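The Skostau Chore Jacket in Waxed Canvas

Size range XS to 3X. Colors: tobacco, bottle green, faded black. Ships from our workroom.

I've been making this jacket in one form or another since I had a single sewing machine and a folding table, and it's still the thing I reach for when I don't want to think about what I'm wearing. If you've bought from me before you probably already know the old version, the one with the snap front. The new one has buttons! I gave in. So many of you wrote to me about the snaps (they were stiff, I know, I had sore thumbs too) that I finally sat down and redrew the whole front placket.

So what is it? It's a boxy, hip-length jacket with four patch pockets, a corduroy collar and a cotton lining in the body. The sleeves are lined in something slicker so you can get a sweater through them without your cuffs riding up to your elbows. I wear mine over a T-shirt in spring and over a big ugly fisherman knit once it gets cold, and I didn't size up for either.

The shell is a mid-weight waxed cotton canvas from Paulauskas, a family mill I've been buying from for years now. It starts out a little stiff and a little shiny and then it goes soft at the elbows and pale along the pocket edges. Mine looks like an old baseball glove at this point. If you want a jacket that looks the same in five years as the day it came out of the box, this one will annoy you, and I'd point you to the wool one instead.

The embroidery

This is the part I get the most email about. Every Skostau jacket comes plain, and you can add a hand-embroidered yoke by Aldana Ledesma. She works from her own drawings and she doesn't do the same one twice, so you pick a theme and a color family and then you let her go. Current themes are desert birds, kitchen herbs, and what she calls weather, which is mostly clouds and once, memorably, a tornado. She uses wool thread on the canvas because cotton thread disappears into the wax, and she stitches before the lining goes in so the back of the work is all tucked away and won't catch on your necklace.

An embroidered yoke adds up to 30 days to your order. Please, please don't order one in December and ask for it by the holidays. I love you but I can't do it, and she won't do it.

Price

The embroidered jacket is $889. I know that's a lot of money. A good chunk of it goes straight to Aldana for her hours, and the rest is canvas, lining, horn buttons, and the people who sew it. The plain jacket costs a good deal less and it's the same jacket underneath. You can send a plain one back later and have the yoke done then, though we do have to open up the lining, so there's a small charge for that.

Fit

Boxy through the body, a bit dropped in the shoulder, and roomy in the upper arm. The sleeve is long on purpose so you can turn it back once and show the lining. If you're between sizes I'd go down, unless you have broad shoulders or you really do plan on the big sweater. Lay your favorite jacket flat, measure it across from armpit to armpit, and compare that to the chart. It's much more useful than measuring yourself. I've had people send me their bust measurement taken over a bathrobe.

I'm five foot six and I wear the small. My sister is taller than me and wears the medium, and she thinks I should wear the medium too. We've been having this conversation since the first sample.

Pockets

Two big ones at the hip, a smaller one at the chest, and one on the inside that closes with a button. The hip pockets have a second layer of canvas at the bottom corners, where keys always chew through. The inside pocket was drawn around my own phone, so if yours is one of the giant ones it'll stick out a little at the top. It fits a passport with no trouble.

Care

Don't put it in the washing machine. Don't put it in the dryer. Don't dry clean it either, because the solvent takes the wax right out. Brush off dry mud, wipe it down with a cold damp sponge, and hang it somewhere with air moving around it. For the embroidered ones, work around the stitching and dab, don't rub.

Once a year or so it'll want more wax. We sell a tin of Storko dressing that I like a lot (it smells faintly of oranges, which I was not expecting the first time I opened it). Warm the tin in a bowl of hot water, rub a thin coat in with a rag, and go over it with a hair dryer until it sinks in.

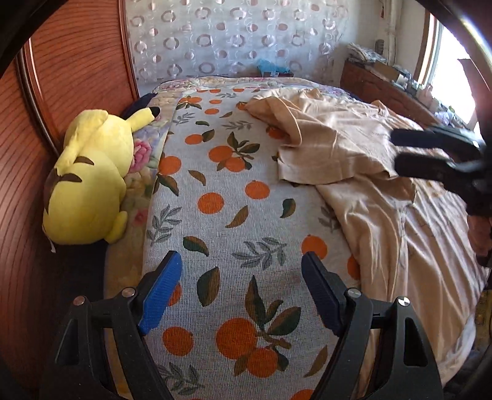
Do the seams first and the flat parts second, and go easy near the collar, as corduroy and wax don't get along. Leave it on a wide hanger overnight before you wear it, and keep it off your nice upholstery for a day or two. I learned that one on a cream armchair that belonged to my mother-in-law.

Repairs

Send it back to me. Really! I'd much rather fix a jacket than sell you a second one. Buttons and small tears are free for as long as you own it, you just pay the postage to get it here. Bigger jobs like new cuffs or a whole new lining I'll quote you for once I've seen it. There's a repair form at the bottom of the site, and please empty your pockets first. I have a jar of strangers' lip balm.

What goes with it

I get asked this a lot, so: the Asenent trouser in olive, if you want to look like you meant it. Jeans, obviously. One customer wore her embroidered one over a silk slip dress to a gallery opening and sent me a picture, and I've been trying to be that cool ever since. The faded black is the dressiest of the three colors and the tobacco is the one that ages best - bottle green is my favorite and sells the least, so somebody please buy the bottle green.

Returns

Plain jackets can come back any time in the first month as long as they're unworn and unwaxed. Embroidered ones are made for you, so those are final sale, but if the size is wrong write to me before you panic. I can usually take in a side seam or move the buttons over.

Bottle green in medium and large is in stock now. Tobacco in XS is on the cutting table, and you can put your email on the waitlist for that one.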